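3.2 Budgeting for the second cell

When we first sat down to plan the purchase, most of us thought of it as buying an arm. That was a natural mistake, and a friendly one, because the arm is the part everybody likes to talk about. But the quote from Egger that arrived in April covered the arm, its controller and a teach pendant, and very little of what makes a cell useful from one morning to the next. The framing, the power, the cable runs, the cameras, the work surface, the bins and the small soft blocks we use as test parts all had to come from somewhere, and in our first draft of the budget they were lumped together on a single line called "other." Gion Bühler, who looked after the spending plan for the Sturkow site, asked us very kindly to take that line apart, and this section is mostly the result of his asking.

We began by going over the cell we already had, piece by piece, and writing down everything that had been paid for out of some other pocket. The list came to 67 items. Quite a few cost next to nothing, such as tape and foam, and yet they turned up again and again in the receipts. The work surface was a good case. We had always treated it as a one-time cost, and it has behaved much more like a supply — something to be replaced on a schedule, with a spare kept on the shelf. A surface also has to suit the wrist camera as well as the parts, and a smooth sheet with some sheen to it can throw a bright streak back at the lens (Figure 2a).
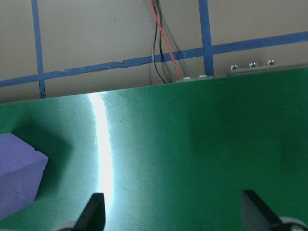 Should a small lab buy its spare parts together with the arm, or wait until something wears out? We would buy the fingers, the cables and one spare work surface with the arm, while the shipping is already being paid for, and leave everything else until there is a record of what really gets used.

That answer took us a while to reach. Our colleagues at Hunddale had gone the other way and ordered a full set of spares at the start, and when we compared notes over a long lunch it was clear that they had been comfortable but had also tied up a good part of their first-year money in boxes that stayed closed. We had ordered too little and spent 14 working days waiting on one cable. Somewhere between the two lies a sensible plan, and we don't claim to have found the exact spot.

Floor space deserves its own line as well. The reach given on a data sheet tells you how far the arm can go, and we found it a poor guide to how much room to set aside. You need space for a table with the pendant on it, for the power strips, and for cables to lie without being stepped on. We now mark out the floor with paper and tape before ordering any framing, and we place the bin and the mat where the task will need them (Figure 2b).
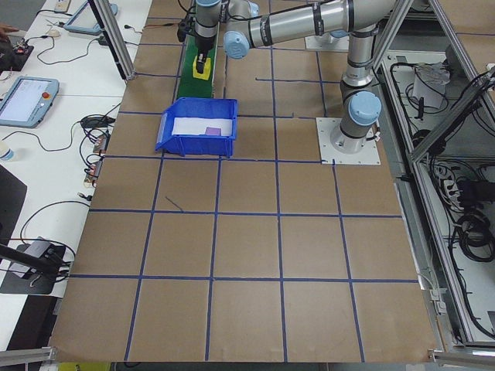 Once the floor plan is settled, the framing can be priced by the length and the cabling by the run, and both numbers tend to hold up well. In the plan for Trivholm we did it in this order and the framing estimate needed only one small correction, for a cross beam we had forgotten. The labor line was harder. We had set aside two days for putting the cell together, and we used roughly twice that, much of it spent on routing and labeling wires. We have since moved labor out of the setup heading and given it a heading of its own, with a share kept back for the weeks after the first successful run, when small changes are still being made almost every afternoon.

Figure 2. Work at the cell during block handling. (a) Work surface, from the wrist camera. (b) The arm over the mat and bin, with the taped floor grid.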